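Trarside meal packing – wrist camera data card

Maintained by Yamuna Rai and Karthikeyan Kaimal, Norkero packing floor

1. Summary

The Trarside set contains wrist camera recordings from a two-handed robot station that opens packaged food and empties it into bowls. It was collected to train the handling model used on the Norkero floor, and to give the people who work beside the station a common record of what the machine does on shift. Packers label part of the data themselves, so the labels use floor terms.

Current release: August. Earlier releases used a different label list and should not be mixed with this one.

2. Contents

- 2000 episodes, each no longer than 60 seconds
- one video stream per wrist, time-aligned
- joint positions for both hands
- operator label and floor label, stored in separate columns
- shift notes as plain text, names removed

Episodes are split by shift, so no shift appears in both the training and test folders. Failed attempts are kept. An episode where a person stepped in carries the flag "assist" and the time of the stop, but the person's reason is only in the shift notes.

3. Camera views

Each stream follows its own hand. The product, the bowl or the other hand can leave view for long stretches, and the palm housing often hides the thumb side. Labellers are asked to mark contact only where they can see it and to use "unclear" for the rest.
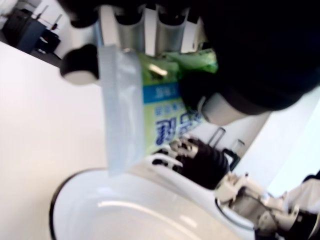

Green package held over the white bowl, second hand at lower right.

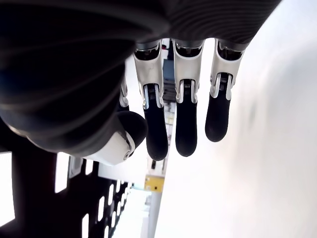

4. What changed on the floor

Before the station, each packer opened, emptied, checked and stacked. Opening and emptying have moved to the robot for bowl products only. Checking and stacking are still done by hand, and a new task was added – clearing stops and writing the shift note.

Reported effects, from interviews run by Regula Lüthi with 8 packers:

- Less wrist and thumb strain on bowl products. No change on trays.
- More standing still. Several packers said waiting on a slow grip was more tiring than opening the pack themselves.
- Rotation is tighter. Two people per shift are trained to clear stops, and if one is away the other cannot easily leave the station.
- Shift notes were at first written after hours. They are now paid time and have a slot before handover.

The pay grade for stop clearing was still under discussion when this card was written. Interview transcripts are not part of the release.

5. Labels

grip – fingers in contact with the package
open – wrapper or seal being parted
empty – contents leaving the package
idle – no task motion
assist – a person has taken over
unclear – labeller could not decide

Where operator and floor labels disagree, both are kept. Most disagreements are between "grip" and "open". Do not average them.

6. Known limits

Wrapper glare reduces label quality near the fingertips. Background areas are often blurred and should not be used to locate the station in the room. The set covers one site and one hand design. It says nothing useful about soft fruit or glass.

Cycle time can be computed from the files, but it must not be used to compare shifts or people. This was a condition of collection, agreed with the packers through Gangadharan Mudaliar, and it applies to anyone who receives a copy.

7. Access

Requests go to the data desk with a short statement of use. Allow 2 weeks. Copies are logged and withdrawn on request from the floor.

Comments

Sivaprasad Gowda
Is the stop time in "assist" taken from the button or from the joint data? I get a small offset between the two on the left hand.

Karthikeyan Kaimal
From the button. The joint data lags a little because the hand finishes its current move. I'll add a line to section 5.

packer_nights
Please put the rule on cycle time nearer the top. People skim these.

Related items

- Acharya tray handling set, data card
- Grokiletti label tool, setup notes
- Norkero shift note template
- Stop clearing: training outline for new packers

Contact the data desk | © Norkero packing floor | Back to top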